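Search this site Search Enter keyword
2 min read

Wanted: people who can put a block in a square

Millier is looking for 40 adults to spend a morning at a table, moving small colored blocks to where they belong. It is harder than it sounds, but only slightly. Sessions began in January and we still have chairs to fill.

You sit down, you get a block, you put it inside a taped outline. Then you do it again, with small changes to keep you from writing poetry in your head. Each session runs 91 minutes, including a break with decent coffee and less decent cookies.
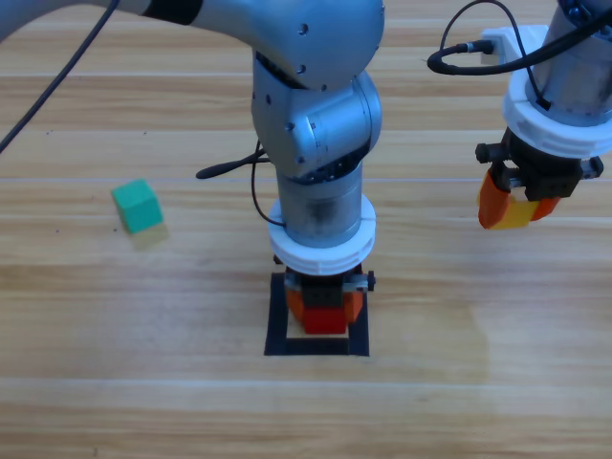 The red block over its black square, with the green one off to the left.

You should be over 18, comfortable sitting still, and able to tell red from green. No experience needed - if you ever owned a toy box, you're overqualified. Please leave bulky rings and long sleeves at home.

We pay $200 for two sessions, by check, after the second one. Parking is free behind the Rinov building. Write to Mansa Sulemana at the front desk, quote study 3797, and say which mornings suit you. Sign up by Feb 17, 2023.

Comments (3)

clollusfan: Did the first session. My square was excellent. The cookies were as advertised.

Yaroslav Antoniuk: Can two people from the same household come together?

Mansa Sulemana: Yes, at separate tables. We've learned.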